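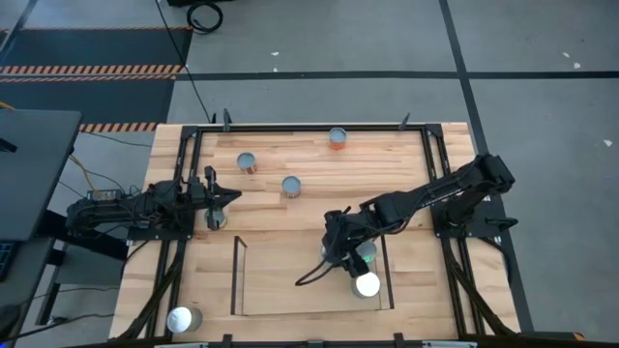 The Pultel Two-Arm Table Kit for Clubs and Classrooms

Hi, I'm Kibet Kariuki, and I run the after-school robotics club that this kit grew out of. We wanted a two-arm setup that a group of teenagers could bolt together, break, fix and then take to a competition, and everything we priced was either a toy or cost more than the club van. So we built our own, other schools kept asking for one, and now we sell it (from a very small storeroom, so please be patient with shipping!).

What you get

Two black arms with two-fingered grippers, the black aluminum extrusion for the frame, a bag of clamps, the cable set, and the Pultel control box. You also get the can task pack, which I'll come to in a minute. The table isn't included. Ours is a butcher-block top and I love it, but any solid, flat top that doesn't wobble will do the job. Please don't use a folding table. We tried one in our first year and the arms shook so much that the kids started calling it the boat.

How it goes together

The frame sits right on the tabletop and clamps down, so you don't have to drill into anything. That was a must for us, we share our room with the woodshop class and I'd never hear the end of it. One arm goes on the left rail and one on the right, and you can slide the mounts along before you tighten them. Give your team a full afternoon for the first build. My second-year students can do it in 2 hours, but they like to show off.

A word on cables: leave slack at every joint. New teams always want to pull everything tight and zip-tie it so it looks neat, and then the first time the arm reaches across the table, something pops out. A bit of a loop under the gripper is fine as long as it clears whatever you're picking up.

The can task

This is the part the students really get into. The pack has 7 metal cans and a clear acrylic tray, and the basic challenge is simple - get the cans into the tray using both arms, without knocking any over and without the arms bumping into each other. Round metal sides are slippery, so a sloppy grip gets punished right away. And the clear tray is harder than it looks! Thin see-through walls are tough to spot on a camera feed, and our software crew spent most of January working on that alone.

Start with one arm and one can. Then let the second arm join in, and have the team decide who owns which side of the table. My favorite argument of the whole season is always about the cans in the middle.

If you compete in the Gerkutden student challenge, the pack follows the layout we practice with for their tabletop round. Check the current rules before you order, they do like to move things around.

Who it's for

I'd say ages 14 and up, with an adult in the room whenever the arms have power. Younger kids can do the build and the planning just fine, and some of my best can-layout ideas came from somebody's little sister. You don't need to know how to code on day one. The starter program lets you move each arm by hand, save the position and play it back, and from there you can go as deep as you want.

Room and power

Leave walking space on all sides and mark it on the floor with tape so visitors know where to stop. You'll want a desk nearby for the computer, close enough that you can see both grippers while you type.

Spares and add-ons

Finger pads wear out first, so we sell them in packs. The Prander wrist bracket fits both arms if you want to add a small camera. Extra cans are available too, but anything of a similar size from your kitchen works, just rinse it well (ask me how I know).

We've shipped 200 kits so far and I still answer the emails myself, usually after 7 in the evening once practice is over. School purchase orders are welcome. Choose the Malhotra case at checkout if you travel to events, and tell us in the order notes if your table is an odd size so we can cut the rails to fit.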